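Todell Floor Planner – Frequently Asked Questions

Last updated November 3, 2023

General

What does Todell do?
Todell is a desktop program for measuring rooms, laying out flooring and producing cut lists. It takes room dimensions, a plank or tile size and a laying direction, and returns a plan with the number of full and cut pieces in each row.

Which operating systems are supported?
Current 64-bit versions of Windows and macOS. There is no Linux build. The tablet viewer, Punus, opens finished plans but cannot edit them.

Do I need an internet connection?
Only for activation and updates. Plans are stored on your own drive. A computer that stays offline for more than 90 days asks for activation again the next time it starts.

How many computers can one license cover?
A Standard license covers two computers used by the same person. An Office license covers five. To move a license, open Account, then Computers, and release the old machine first.

Measuring and drawing

Which measurement should I enter, wall to wall or baseboard to baseboard?
Wall to wall. The baseboard thickness goes in a separate field under Room, Edges. If you measured between baseboards, enter zero there and set the expansion gap by hand.

My room is not square. Can I still use it?
Yes. Draw the outline one wall at a time and type the length of each. For any room with more than four corners, add at least one diagonal. Without a diagonal the program assumes right angles and the last wall is adjusted to close the shape, often by an inch or more.

How do I enter a door opening or a floor vent?
Use the Cutout tool. Cutouts smaller than a quarter of one plank are subtracted from the drawing but not from the material total.

Can I import a plan from another program?
DXF files can be imported. Only closed lines on a single layer are read. Text, hatching and blocks are ignored. PDF files can be placed as a background and traced, after setting the scale from one known length.

Material and cut lists

How is waste calculated?
Offcuts longer than the minimum piece length are used again to start a later row. Everything shorter counts as waste. The default minimum is 12 inches and can be changed per project. Diagonal layouts produce more waste than straight ones, and the program does not add an extra allowance on top of what it calculates.

Why did my box count go up after I rotated the floor?
Rotation changes the number of rows and the length of the final cut in each. A small room can need one more box in one direction than in the other. Run Compare Directions before ordering.

Which product catalogs are included?
The Stodetti and Honorato catalogs are installed by default, 155 plank and tile sizes in all. Other sizes can be typed in or loaded from a CSV file. Column names are listed in the manual under Catalog Format.

Why does the last row come out too narrow?
Balance Rows is turned off. With it on, the first row is trimmed so that the first and last rows have nearly the same width. It is off by default for tile.

3D view

Why does the floor look lighter in the 3D view than in the sample?
The 3D view uses neutral lighting and does not know the color of your walls or the direction of your windows. Pale finishes are affected most. Order a physical sample before choosing a color – a screen is not a reliable match.
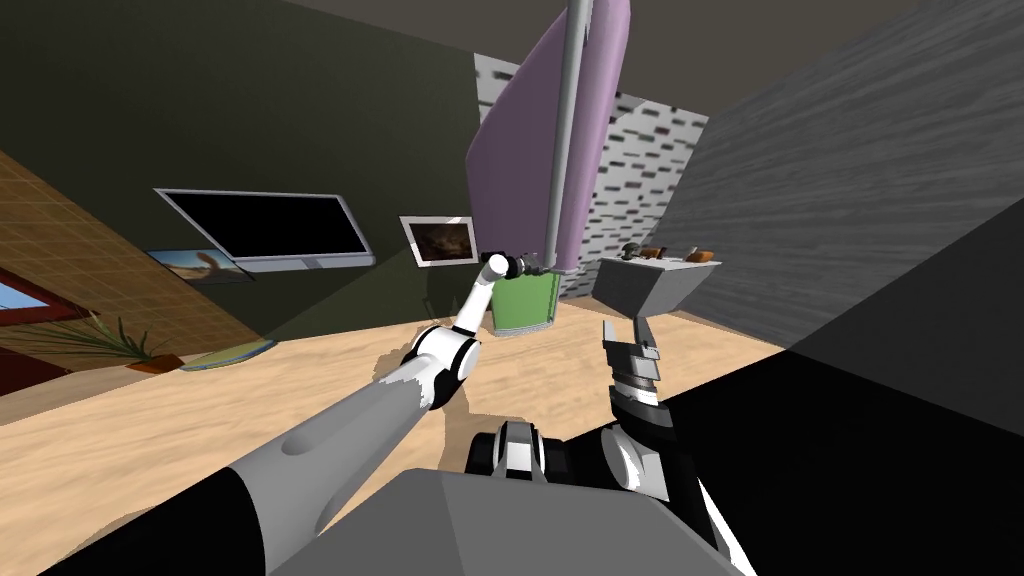 Pale beige wood floor in a simulated room, steep viewing angle.

The plank pattern shimmers when I move the view. Is this a fault?
No. Narrow joints seen at a low angle are thinner than one pixel. Set Smoothing to High under View, Quality. On older graphics cards this slows the display.

Can I export the 3D view?
Yes, as PNG or JPEG. Exports from the trial version carry a watermark. Cut lists do not.

Licensing and refunds

How long does the trial last?
The trial allows 55 saves, with no time limit. After that, plans can be opened and printed but not changed.

Can I get a refund?
Refunds are available within 30 days of purchase if the license has been released from all computers. Upgrades from Standard to Office are not refunded separately.

Will version 4 files open in version 5?
Yes. The reverse does not work. Files saved in version 5 before the October update should be opened and saved once more – the earlier format stored diagonals with less precision.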